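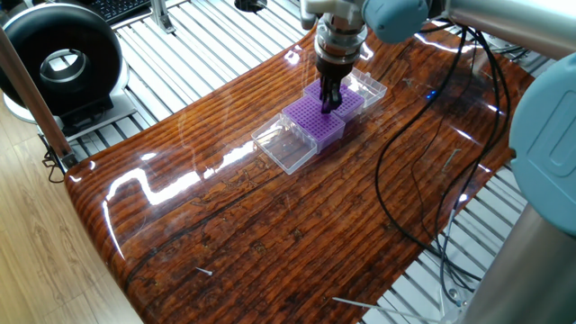
Reply came overnight on draft 2 of the cell rules, one line, no hello: a rule you can't check by looking at the bench isn't a rule, it's a wish, so cut section 3 or rewrite it. Grumbled over it through breakfast. Fair point though. Section 3 was "operator shall remain aware of the arm at all times." How would anybody audit that.

2020-03-27. Long day, writing this fast. Kader wants the handling rules finished before the July audit, and the Sasedia people want them to match the ones they already use, which were written for a palletizer behind a fence. Nothing in there fits a bench. Half of it is about gates.

Rewrote section 3 before lunch. Now says: hands off the tabletop while the arm is enabled. Pause, look at the arm, then reach. If you need to fix a rack you pause first even if it takes longer, even if it's just a nudge. Also the lids - lids opened by hand before the run, never during. You can check every one of those by standing there.

Then loose hardware. Had it down as "keep area tidy" which is another wish. Changed to: no screws, pins or rods on the tabletop when the arm is enabled, anything found goes in the parts tray and in the log. Somebody will complain about the log. Let them.

Cables I left for tomorow. I want a line about no slack crossing the work surface but need to ask Bellini what bend radius they give for theirs before I write anything down, or it'll just get struck out again.
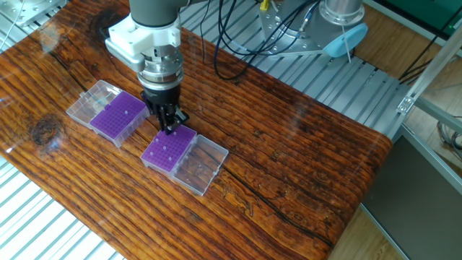 Spent the whole afternoon on the start position rule and whether we even need one. The Jundel template says the arm should begin every run from home, full stop, and I see why, but people restart in the middle of a rack all the time and then they ignore the rule, and then they ignore the one after it. I'd sooner have two kinds of start and say so. With the fingers right over the corner of a rack that has a handful of white tubes in it, a restart needs a person to look first at what's in the holes and at the open lid next to it. So: restart near labware = slow speed, hand on the stop, eyes on the fingers until the first lift is clear. Start from home = normal.

Speed for the slow one. Put 33 percent in the draft becuase that's what the old sheet had, no idea where it came from. Need a real reason or a real test before it goes out. Could do 1000 moves at that setting and log every bump, would take a while but at least then the number belongs to us.

Also the definitions. "Rack" means the purple part only, "box" means rack plus lid. Took me a silly amount of time and two people still mix them up.

To do - ask Bellini re cables. Print section 3 big, tape it by the stop button. Renumber everything after 3, it's a mess. Send the draft to Kader before they ask again.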